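Beta testers wanted for Sovutance 7 (phones, tablets and TV boxes)

Pronbridge is looking for people to test the next major version of Sovutance, our media and file sync app, before it goes out to everyone in August. The work is paid, part time and done from home. You can apply for the phone and tablet group, the TV group, or both.

What the app does

Sovutance keeps photos, music and documents in step between a phone, a tablet and a television. Version 7 replaces the old sync engine with a new one called Sepp. The screens look much the same as before, but nearly everything underneath has changed, including how the app asks for storage access, how it handles a lost connection and how it runs in the background.

The closed test has been running inside the company since early spring. It closed 1669 reports, and we are now at the point where our own devices stop turning up new problems. Our office has a lot of recent phones and very few old tablets, and hardly anyone here shares a TV box with a family. We need people whose setups don't look like ours.

What you would do

Install each beta build within two days of release. There will be one build a week for most of the test, and two a week near the end.

Use the app the way you normally would. Each build also comes with a short test list. It takes between 20 minutes and an hour, depending on what changed.

File a report for anything that goes wrong. A report needs the build number, the device, what you did, what you expected and what you got. The app can attach a log for you. Screenshots are useful for layout problems and less useful for sync problems, where the log matters more.

Answer follow-up questions. A developer may ask you to repeat a step with a setting turned off or to try again on a different network. We ask for a reply within three days.

Join one group call a month at 6 p.m. Eastern. Cameras are optional. If you can't make it, send notes and read the summary afterward.

Who we are looking for

You don't need to be a programmer. Some of the best reports in the version 6 test came from people who had never filed one before. You do need to be able to write down clearly what happened, in order, without guessing at the cause.

For the phone and tablet group you need at least one device that gets regular system updates, and it should be one you use daily. A second, older device is a strong plus. We are short on small tablets, phones with under 4 GB of memory, and anything that has been upgraded across two or more system versions without a reset.

For the TV group you need a television or box that can install apps from outside the store. We will send instructions, and you should be comfortable following them with a remote control.

You must be 18 or older and live in the United States or Canada. Current Pronbridge employees and members of their households can't take part. Former testers are welcome to apply again, but please use the new form. Your old login won't carry over.

Before you apply, please read this

Beta software can lose data. Version 7 changes the format of the local library, and going back to version 6 means removing the app and syncing again from scratch. Keep a separate copy of anything you care about. If you have only one phone and depend on it for work - on-call medical staff, for example - we would prefer that you join the TV group.

Beta builds collect more diagnostic information than the public version. This includes the device model, system version, free storage, battery level, network type and the names of sync folders. It doesn't include the contents of your files. Folder names can be hidden in the settings, and we won't ask you to turn them back on.

You will also be asked to sign a confidentiality agreement. It covers screenshots, features and release timing until the public launch. It is two pages long, and you will see it before you accept a place.

Pay and time

Testers are paid $23 an hour for up to five hours a week. You log your own time in the test portal, and payment goes out twice a month by direct deposit. Group calls count as paid time. Reading email from us counts too. Ordinary daily use of the app doesn't.

Testers are independent contractors. There are no benefits, and you will be responsible for your own taxes. You keep a free Sovutance subscription for two years after the test ends.

We expect the test to run 10 weeks. It may be extended by up to three weeks if the release slips, and you can decline the extension.

How to apply

Fill in the tester form on the Careers page of the Pronbridge site and quote reference 2183. The form asks for:

Your devices, with model and system version
Which group or groups you want to join
The hours you are usually free
A short description of a problem you have had with any app on any device, written as if you were reporting it

The last item is the one we read most closely. A paragraph or two is enough. Please don't send a resume, and don't attach files to the form.

We read applications as they come in. If your setup fits a gap, we will send you a trial build and a sample test list, paid as two hours of work. After that you will get a yes or no within a week. Applicants who aren't chosen can ask to be kept on the list for the Clinordale test, which covers our desktop backup tool and starts later in the year.

Questions about the form or about accessibility can go through the contact page with the same reference number. The phone line is for customers and can't help with applications. If you use a screen reader or switch control, tell us in the form - we want both in the test, and we can send the test lists in whatever format works for you.

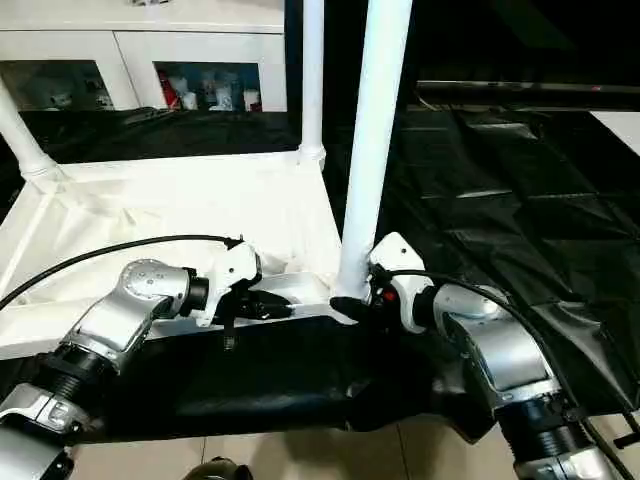
Applications for the TV group will stay open a little longer than those for phones and tablets. The form will show which groups still have places, and it will be taken down once both are full.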